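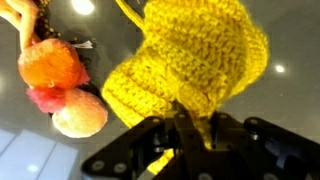
Seit Dezember stricke ich fast nur noch mit den Wechselnadeln von Koivisto, und weil mich inzwischen so viele von euch danach gefragt haben, kommt jetzt endlich der ausführliche Bericht. Ich hab das Set selbst gekauft, 65 Euro, niemand zahlt mir was dafür.

Vorher hatte ich jahrelang einen wilden Haufen aus festen Rundnadeln, alle in einem Stoffbeutel, alle ineinander verknotet. Wer strickt, kennt das. Man sucht die 4,5er mit dem langen Seil und zieht drei andere raus, von denen eine die 4er ist und die anderen keine Prägung mehr haben. Ich wollte schon ewig auf ein Wechselsystem umsteigen, hatte aber mit einem billigen Set mal so schlechte Erfahrungen gemacht (Spitze mitten in der Reihe abgefallen, Maschen weg, Laune weg!), dass ich mich lange nicht getraut habe.

## Die Spitzen

Birke, schön glatt poliert, von 3,5 bis 8 mm. Sie liegen warm in der Hand und sind leicht, und bei rutschigem Garn bin ich richtig froh um das Holz. Für alles Flauschige sind sie auch prima, da bleibt nichts hängen. Spitz sind sie eher mittelmäßig. Für Zopfmuster und drei Maschen zusammenstricken hätte ich es gern spitzer, für Rippen und glatt rechts reicht es dicke.

Die 3,5er hat nach ein paar Wochen eine winzige raue Stelle bekommen, direkt am Übergang zum Metall. Mit der Nagelfeile drübergegangen, seitdem ist Ruhe. Bei dem Preis fand ich es trotzdem ärgerlich.

## Die Seile

Vier Stück in drei Längen, das kürzeste ist doppelt dabei. Und die sind wirklich toll! Weich, kein Kringeln, kein heißes Wasser nötig – ich hab sie aus der Packung genommen und losgestrickt. Magic Loop geht damit so entspannt, dass ich meine Nadelspiele in die Schublade verbannt habe.

Das Gewinde hält, wenn man es mit dem kleinen Stift festzieht. Von Hand allein reicht es bei mir nicht, nach einer Weile dreht es sich ein bisschen auf und dann hakt die Masche im Spalt. Der Stift liegt bei, leider nur einer, und er ist ungefähr so groß wie eine Büroklammer. Meiner wohnt jetzt am Schlüsselbund.

## Das Etui

Na ja. Graues Filzding mit Druckknopf, sieht auf den Shopfotos sehr skandinavisch aus und ist im Alltag unpraktisch. Die Spitzen rutschen aus den Fächern, sobald man es falsch herum hält, und für die Seile gibt es nur eine einzige Tasche. Ich benutze inzwischen ein altes Federmäppchen. Für Maschenmarkierer ist auch kein Platz vorgesehen, die muss man extra unterbringen.

## Im Vergleich

Ausgeliehen hatte ich vorher das Metallset von Clirkon. Deutlich schneller, deutlich spitzer, aber das Geklapper abends auf dem Sofa macht mich (und den Rest der Familie) wahnsinnig, und meine Hände waren nach zwei Stunden müde. Wer sehr fest strickt, ist mit Metall vermutlich besser dran. Ich stricke locker und plaudere dabei, mir passt Holz.

## Würde ich es nochmal kaufen?

Ja, würde ich. Punktabzug gibt es fürs Etui und für die raue Stelle, die Seile machen bei mir aber sehr viel wett. Wer nur Socken strickt, braucht das Set nicht, da fehlen die dünnen Stärken komplett – die gibt es einzeln nachzukaufen, das läppert sich dann allerdings. Für Pullis, Mützen und Tücher habe ich bisher nichts vermisst.

Falls jemand von euch die langen Spitzen ausprobiert hat: Schreibt mir bitte, wie die sich bei großen Händen machen! Meine sind eher klein und ich kann dazu nichts sagen.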